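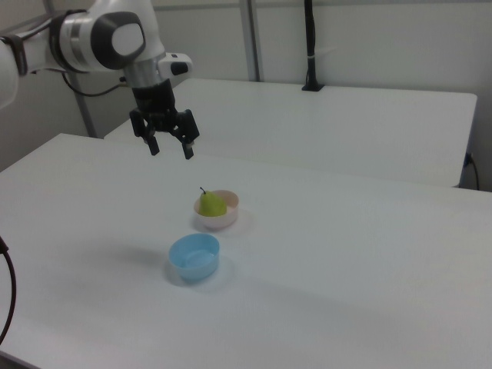
Ticket 1496 – Plultia, talent loadouts resetting after zoning

Thanks so much for writing in, and for being so patient while we poked at this one! You told us your saved loadout drops back to the default whenever your Warden walks through the Hegde gate, and after a long evening on the test realm I can say I see the same thing on my own character. I had my notes spread out next to a picture of two small round bowls on a big white table, and that's how I ended up sorting the talents, one bowl for the ones that survive the gate and one for the ones that don't. The second bowl got all of the stance talents, every last one, and nothing else.

Print this page | E-mail this page

So, what I tried, in order:

Cleared the add-on folder and logged in clean. Still resets.

Deleted the local loadout file and saved a fresh one. Held for 7 trips through the gate, then reset on the next.

Swapped to a Warden below level 19, before stances unlock. No reset at all, which made me sit up a bit.

For now, please save your loadout on the Workcombe side of the gate – the character screen there writes to the server right away – and leave the stance slot empty until you're through. It's a nuisance, I know, and I'm sorry about your ranked matches.

I've passed everything to the Vallik client team under the same ticket number. If yours resets with the stance slot empty, do send me the log.

Status: open, waiting on client team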